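Chez Rorkora, on entre par les quais, et c'est là qu'elle m'attend, un café dans chaque main. Elle est cheffe d'équipe à la préparation de commandes depuis 15 ans et elle a accepté de me parler à condition que je ne mette pas son nom. « Mettez juste que je râle beaucoup », dit-elle. C'est noté !

Le site prépare des pièces détachées pour Lilton et Achari, 838 références en tout, presque toutes rangées dans des bacs en plastique. Avant Vurnar – c'est le nom du système, mais ici tout le monde dit « le Vurnar » comme on dirait « le voisin » – on se baissait, on tirait le bac, on le portait, on recommençait. « Les jours chargés, on montait à 1000 bacs pour l'équipe. Le soir, je ne ramassais même plus mes clés si elles tombaient. »

Je lui demande si les gens ont eu peur pour leur place. Elle souffle sur son café. « Bien sûr. On nous a présenté ça en octobre, dans la salle de pause, avec des diapos. Moi j'ai surtout regardé qui regardait ses chaussures. » Deux collègues sont partis au contrôle qualité, à leur demande, et l'une d'eux voudrait revenir (le bureau, ça l'ennuie).
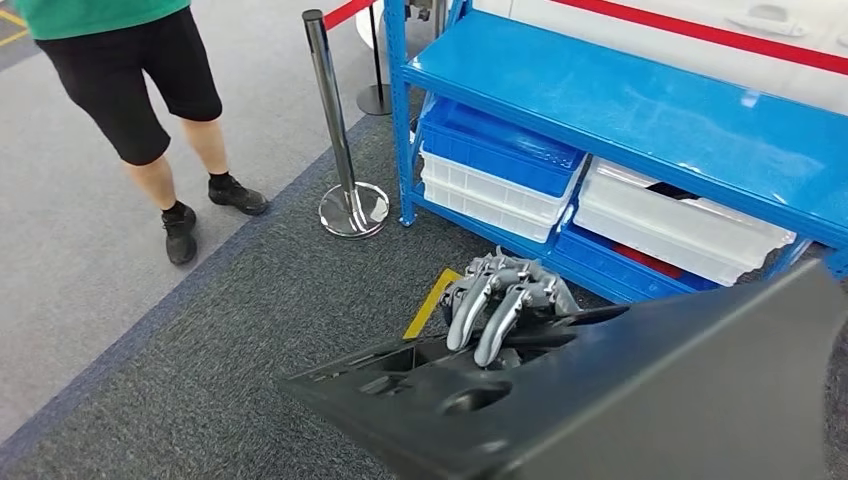

Qui décide de l'ordre des bacs, maintenant ?

L'équipe du matin, qui saisit les priorités à la prise de poste et peut les changer en cours de journée.

Elle y tient, à ce point-là. Au début, la liste arrivait toute faite, et personne n'avait la main dessus. « On suivait. Moi, suivre une liste, à mon âge, non merci. » Il a fallu 2 réunions assez vives pour que ça change.

Et le dos ? « Le dos, ça va mieux. Les yeux, moins, on est plus souvent sur l'écran. » Elle regrette aussi les bavardages entre les rayonnages, parce qu'à deux sur une allée on se racontait tout, les enfants, les travaux, les séries – et qu'aujourd'hui on se croise surtout à la pause. Elle a demandé que les binômes soient gardés l'après-midi. La direction doit lui répondre, et elle compte bien relancer lundi ou mardi... « enfin, dès que j'ai fini mon café ».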